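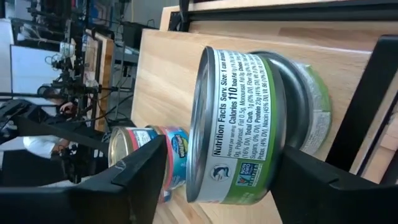
Wevden présente Skorby, un système de démonstration par guidage manuel et téléopération pour la préhension de produits emballés

27 août 2019 - Wevden annonce la disponibilité de Skorby, un ensemble matériel et logiciel destiné à l'enregistrement de tâches de manipulation par démonstration. Le système permet à un opérateur de montrer une opération à un bras robotisé, soit en déplaçant directement le bras à la main, soit en le pilotant à distance depuis un bras maître de même cinématique. Les trajectoires, l'ouverture de la pince et le flux vidéo de la caméra de poignet sont enregistrés sur une base de temps commune.

Skorby s'adresse aux intégrateurs et aux laboratoires qui travaillent sur la mise en rayon, le tri et la préparation de commandes. La première bibliothèque de tâches livrée avec le système porte sur les conserves cylindriques de petit format. Une boîte de thon posée sur le côté oblige l'opérateur à choisir l'axe de fermeture des doigts, à contrôler l'effort sur une paroi courbe et à tenir compte des boîtes voisines, souvent placées bout à bout. L'étiquette, avec son tableau nutritionnel et ses logos, sert de repère visuel pour estimer la rotation de l'objet autour de son axe.

Deux modes de démonstration

En guidage manuel, les moteurs du bras compensent la gravité et l'opérateur conduit la pince jusqu'à l'objet. Ce mode convient aux gestes lents et aux approches en espace réduit. Il présente une limite connue : la main de l'opérateur peut entrer dans le champ de la caméra et perturber les données. Un marqueur logiciel permet d'écarter les séquences concernées avant l'apprentissage.

En téléopération, l'opérateur agit sur le bras maître et le bras esclave reproduit le mouvement à une fréquence de 50 Hz. La commande de la pince est proportionnelle et une limite d'effort est réglable pour chaque tâche. Un retour haptique est proposé en option. Les deux modes produisent des fichiers de même format, qui peuvent être réunis dans un seul jeu de données.

Une caméra au plus près des doigts

La caméra compacte est fixée au poignet, orientée vers la zone de contact. Les deux doigts restent visibles pendant la fermeture, de même que la surface d'appui et les objets situés derrière la prise. L'image n'est pas redressée : elle tourne avec le poignet, et le modèle reçoit pendant l'apprentissage la même vue que pendant l'exécution. Les doigts noirs, à face d'appui plane, sont démontables sans recalibrage de la caméra.

Logiciel d'enregistrement Sin

L'acquisition est assurée par Sin, le logiciel développé par Wevden. Sin découpe chaque session en épisodes, vérifie la continuité des horodatages et signale les images manquantes. L'opérateur peut annoter un épisode comme réussi, échoué ou à revoir, au moyen d'une pédale ou du clavier. Un épisode rejeté est conservé dans un répertoire distinct, avec ses métadonnées.

Lors de la campagne de mise au point, les opérateurs ont eu besoin d'environ 39 démonstrations par tâche pour obtenir une première politique exploitable en essai surveillé. Ce nombre varie selon la disposition initiale des objets et l'expérience de l'opérateur. Il ne constitue pas une garantie de performance.

Configuration et compatibilité

La configuration de base comprend un bras maître, un bras esclave, une pince à deux doigts, la caméra de poignet et une licence Sin. Une version à quatre bras, prévue pour les tâches bimanuelles, sera proposée à partir d'octobre. Les supports se fixent sur un châssis en profilé métallique ou directement sur une table. Le choix du plan de travail est laissé à l'utilisateur, sous réserve d'une planéité compatible avec la procédure d'étalonnage fournie.

Le module d'export Fomach convertit les épisodes vers les formats tabulaires et vidéo courants - les schémas sont décrits dans la documentation technique. Les données restent stockées localement et aucun transfert vers un serveur externe n'est requis pour l'enregistrement ou la relecture.

À propos de Wevden

Wevden conçoit des équipements de téléopération et des outils d'acquisition de données pour la manipulation robotisée. L'entreprise fournit le matériel, le logiciel et la formation des opérateurs.

La fiche technique de Skorby et les conditions d'essai sont disponibles sur demande auprès du service commercial de Wevden.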